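Pelten, four months of using it to follow local government

Reviewed by Poppy Hulme
26 Feb 2018

Pelten is a website and phone app that keeps track of what your city council and county board are doing. You type in your address, it works out which bodies you live under, and it sends you agendas, votes and minutes as they come out. I have paid for it since the fall and used it through one full budget season, so I think I can give a fair account of it.

I should say where I stand. I go to a lot of meetings. I vote in everything, including the water district, and I have opinions on zoning that my friends have asked me to keep to myself at dinner. Somebody who looks at local politics once a year will get less out of this than I did.

Setting it up

Sign-up took a few minutes. It found my council ward and my county district correctly and missed the library board, which I added by hand. You then pick topics. I picked housing, transit, policing and taxes. There is also a topic called "general," and I would turn that off right away. It sends you every proclamation and every street closed for a parade.
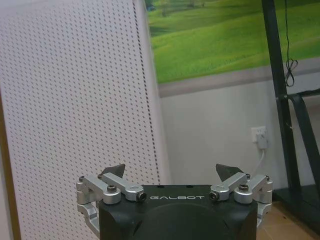 The alerts come by email or on the phone. I started with both and dropped the phone ones after a week. The email arrives early in the morning and lists each item with a line or two of summary and a link to the original document. The link matters a great deal to me. Harov, the service I used before this one, gave you its own summary and left you to dig the real thing out of the city's website, and on our city's website that can take up most of a lunch break.

What it does well

The vote records are the best part. You can pull up any council member and see how they voted on every item in the current term, with absences marked. In January our council took up a 147-page budget amendment, and Pelten had it split into sections with the changes from the earlier draft marked. I found a cut to the late bus routes that had not come up in any of the newspaper coverage I read. I wrote to my council member the same day and got an answer, though I did not care for it.

Search is good too. It goes back 8 years for our city, and it reads scanned minutes better than I expected. Names are sometimes garbled in the older ones.

I asked Recep Ekinci, who runs for things in our ward and sometimes wins them, what he thought. He uses it mostly to check what he himself said in old meetings. He would like it to cover party caucuses. It doesn't, and the company says it has no plans to.
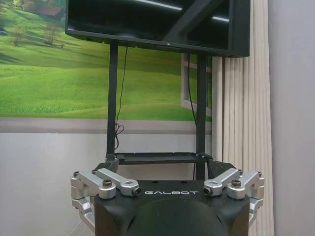
What it does badly

The summaries lean on the wording of whoever wrote the agenda. If the city calls a fee increase an "adjustment," Pelten calls it an adjustment. I understand wanting to stay neutral, but a plain number would be neutral as well, and the number is usually on the second page.

School board coverage is thin. Ours was two meetings behind for most of the winter. I reported it and got a polite form reply.

The comment section under each item should be removed. It holds 300 characters per comment, enough room to insult a person and too little to explain a sewer bond. I read it for a week and felt worse about my neighbors.

Price

It costs 4 dollars a month. There is a free version with one topic and a weekly email, and that would do for a lot of people. You can cancel from the settings page without calling anyone. I tested this by canceling and signing up again, and my saved searches were still there.

Would I keep it

Yes, through the next election at least. If they fix the school board pages I will stop keeping my own spreadsheet of those votes. Until then I have both open.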